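Keep the Bad Grasps

Most groups that collect demonstrations for cloth handling throw away between a third and a half of what they record. The usual rule is that an episode must end in the goal state, inside the time limit, with no regrasp. Anything else is deleted before training. I think the rule is wrong for soft goods, and I think the cost of it has been hidden by the way we report dataset size.

My own numbers come from the Gimska set, which we recorded over one spring at the Tistel site. Operators logged 3,537 episodes of picking, spreading and folding household fabric. Under the standard filter 1,937 of them survived. The filtered set was tidy, easy to describe in a paper, and poor at teaching a policy what to do when a pick lands in the wrong place.

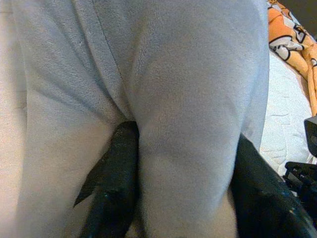
Success labels were designed for rigid parts. A bracket is in the fixture or it is out of it, and the label can be assigned by a limit switch. Cloth has a much larger set of intermediate states, and most of them are neither good nor bad until the next action is chosen. Take fleece bunched into two thick lobes, one finger tucked into the crease between them and the other pushing on the outer side of the right lobe. An annotator working from the final state alone has no opinion on that grip. A policy has to have one, and it can only form it if the training data contains many such grips followed by many different outcomes. Delete the unfavorable outcomes and the policy learns that every grip of this kind is fine.

The second problem is operator behavior. People who know that regrasps will be filtered out stop regrasping. At Tistel the operators began to slow down before contact, line up for longer, and choose seams and corners because those were safe. The episodes got cleaner and the coverage got narrower. By May we had a large number of picks at corners and very few in the middle of a pile, where a real laundry load offers most of its graspable surface.

My proposal is modest. Keep every episode that is not corrupted by a hardware fault. Label by segment, with boundaries at contact, at release and at any change of intent by the operator. Give each segment one of four tags: progress, no change, setback, recovery. Train on progress and recovery as actions to copy, and use the other two as context, so that the model sees the state that came before a recovery.

The cost is annotation time. On a sample of 900 episodes, segment labels took us around 19 minutes per batch of ten, against a few minutes for a plain pass or fail. That is a real expense. It should be compared with the cost of recording an episode in the first place, which is far higher, and which the standard filter writes off without entering it anywhere.

Grip quality is a related case. A close pinch that draws the fabric into folds carries information about how the material moves under load, whatever the episode does afterward. Wrist views are the best source we have for this, and they are also the views most often dropped to save storage – usually on the grounds that the overhead camera already shows the result.

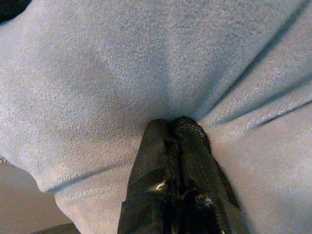 Marianna Bielecka disagrees with most of this. Her objection, sent after she read a draft, is that segment tags move the judgment from a checkable end state to the annotator's guess about intent, and that two annotators will place the boundary between setback and recovery in different spots. She would sooner record twice as many episodes and filter hard than argue over boundaries, and she adds that failed episodes are "mostly operators getting tired."

The point about agreement is fair. Ours was acceptable on contact and release and weak on change of intent, and I would not publish results that depended on the last of these alone. The point about fatigue can be tested – sort the failures by time in session and see whether they pile up at the end. In the Gimska set they did so for folding and did not for picking. The Moncrieff and Granell sets were filtered at the source, so the same test cannot be run on them, and I would ask both groups to release whatever raw recordings they still have.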